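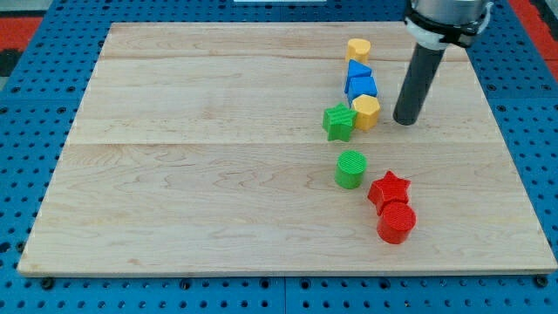 Figure 3. Block-sorting bench at the start of a run. Eight printed blocks on the board, tool at right.

4.2 Tidying small parts

The chore here is the dullest one we tested. Pick up small things left on a flat surface, put them with others of their kind. Every kitchen drawer and every assembly bench needs it. Reda Abdel Hamid, who ran the trials, calls it "the five o'clock job", meaning what the last person on shift does before going home.

Setup as in Section 3. Wooden board, perforated bench, printed blocks in four colors (Figure 3). Two sort rules: by color, by shape. The rules disagree on purpose. The two stars in Figure 3 go together under the shape rule and apart under the color rule, same for the green and red cylinders. A system that has only learned "green goes left" gets caught quickly.

We ran 600 trials, split evenly between the rules. A trial is one block, from first motion to rest. Start layouts were loose, no fixed spacing, and blocks were allowed to touch. We did not allow stacking. Stacking was tried in July and dropped, too many jams and the logs from that week are not usable.

Failures. Of the 600 trials, 59 ended with the block in the wrong group or off the board. Most of these came from pairs in contact. The tool goes for one block and drags its neighbor along, and then the planner, which has not looked again, carries on with a stale position. Re-imaging after each contact fixes much of this but adds time. The Jevow planner does it by default, the older Clasum one does not, and we kept Clasum for the runs reported here so that they match Section 4.1. Prisms were worse than cubes. Cylinders standing on end tipped over more then we expected, espcially near the edge of the board.

Time. Median 20 seconds per block. A person does the same in one or two, while talking. For a board like the one in the figure that is a long wait for very little tidying, and no shop floor we visited would accept it. Othmane Ouazzani's view is that speed matters less at home, where the work could be done overnight. Possibly. The failure rate matters more there, with nobody around to pick a part up off the floor.

So, not yet for this chore, at least with our setup. The recognition part is fine: color and shape labels were wrong in only 5 trials. What is missing is handling of contact, and some sense of when to stop and look again. Printed blocks are also kind to the system. Real drawers hold batteries, rubber bands, keys, things that roll or tangle, and none of those were tested. Section 4.3 repeats the color rule with the Briter lighting kit switched off.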